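Vonalport Community Help
Home > Wiring and connectors > Small harnesses

What are the twisted pair and the white plug for on this harness?

Posted by Valentin Egger, April 3, 2021
Viewed 1429 times

I am replacing the lead set in a Kokkonen cabinet fan, the small one that fits above a worktop. The replacement came in a bag with no leaflet. The old leads had been cut short by whoever owned the fan before me, so I have nothing to compare with.

The red and black wires look straightforward. Each has a crimped terminal with a light blue sleeve. The bit I don't understand is the thin pair, yellow and green, twisted together and ending in a very small white plug. My first thought was earth, as green and yellow means earth on everything else in the house, but the wires look far too thin and I have never seen an earth split into two colours like that.

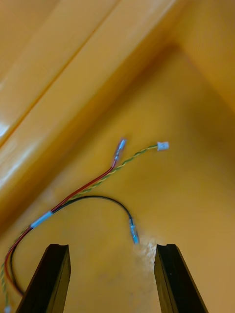 What I would like to know

Is the twisted pair an earth or something else? Can I leave it unplugged and just run the fan from red and black? And is it all right to cut off the blue terminals if they don't fit the tabs on my supply? The supply is a plug-in low voltage one.

I have a crimping tool but it is a cheap one and I have only used it on speaker cable.

2 replies from the community

Ernő Orbán

It isn't an earth. A protective earth is a single wire with green and yellow stripes on the same insulation. Yours is one yellow wire and one green wire twisted round each other, and that nearly always means a signal of some kind. On a fan it is likely to be speed sensing or speed control. Twisting the two together helps keep interference out, so don't untwist more than you have to.

Red and black are normally positive and negative, but check before you connect anything. Set a meter to continuity and trace each one from the terminal to the other end. Colours on spare parts are not always what you expect.

Whether you can leave the white plug off depends on the fan. Some run at full speed with nothing connected to the signal wires and some won't start. Look on the fan's board for a small socket that matches. If there is one, plug it in there. It should go in without force, and if it doesn't, turn it over and look for the key on the side. Don't pull it out by the wires afterwards, hold the housing.

If you do leave it off, put a bit of tape over the plug and tie it back away from the blades.

On the terminals, try them on the tabs first. If they are the wrong size I would buy the right tabs and leave the factory crimps alone. If you have to cut, cut close to the sleeve to keep as much length as you can, and give every new crimp a firm tug. The white band where the red and black are held together can stay where it is.

Nosdale

I had a fan like this and just joined red to red and black to black, never bothered with the little plug. Been fine for more than 5 years. Mine was a Tuluvby though so yours might be different.

Valentin Egger

Thanks both. There is a small white socket at the corner of the board, under a dab of glue, so I will try that before leaving anything off. I'll check red and black with the meter first.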